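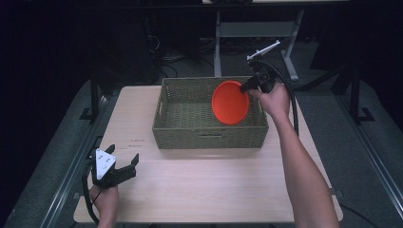

Tableware and basket check, Kundgate hall
Jun 5, 2026
Checked by Léonie Baudry, comments are mine so blame me for the rambling!

1. Table top clean and smooth — OK
Lovely pale wood, still my favourite of the lot. I ran a cloth over it and felt for splinters along the edges, none.

2. Table steady — OK with a note
A tiny wobble if you lean on one corner. Dorian has tightened the bolts once already, so please have another go in October, Dorian.

3. Wicker basket, weave — OK
The green one with the low sides. I always look for loose ends that could scratch somebody, and I snipped one off underneath.

4. Basket handles — OK
These are the cut-out sort, so put your fingers right in and feel all round the hole. Both fine. I wouldn't load it past the 700 g on our sheet (yes, I did weigh things, and yes, I enjoyed it).

5. Plates, chips and cracks — OK
The orange plate is a joy to check, it's so bright you'd spot a chip from the door! Run a thumb round the rim anyway. If a plate is standing on its edge in the basket, keep a hand on it when you move the basket — they do like to roll.

6. Carpet round the table — OK
Dark grey, which hides crumbs and small bits beautifully, so get down and look properly. Nour hoovers before I come, bless her.

7. Cables and floor rails — take care
Look where you put your feet on either side. No loose ends found today.

Next check: October, Josiane's turn. Form 57 is in the blue folder.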